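February, 14:20
K. Polat

Place-setting reference, second revision. Wilma Jardine asked for a layout that can be reset without a template, so the marks on the tabletop come off and everything is placed by eye from the mat. Mat first, then dish, then cutlery.

Woven mats from the Distov order, lot 1221, replace the smooth ones. The smooth mats crept whenever a fork was put down. Storage is flat, in the second drawer – rolled mats keep a curl at the corners for days. 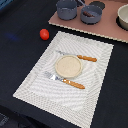
Cutlery spacing is still the weak point of the procedure. The written sheet says knife and fork parallel, dish between them, and gives no clearance. With the round cream dish near the center of the mat, the knife blade sits partly tucked behind the far edge of the dish, and the fork tines come close to the rim on the other side. Either the knife moves out or the sheet has to allow overlap. I prefer moving the knife. The wooden handles match, so the pair should stay together when sets are sorted.

The tomato stays off the mat, beyond the corner. Pots stay on the burner board.

To do:
– add a minimum dish-to-blade gap to the sheet
– ask Wilma whether the Purutov dishes (part 3295) are any smaller
– relabel the cutlery tray, old label still says 989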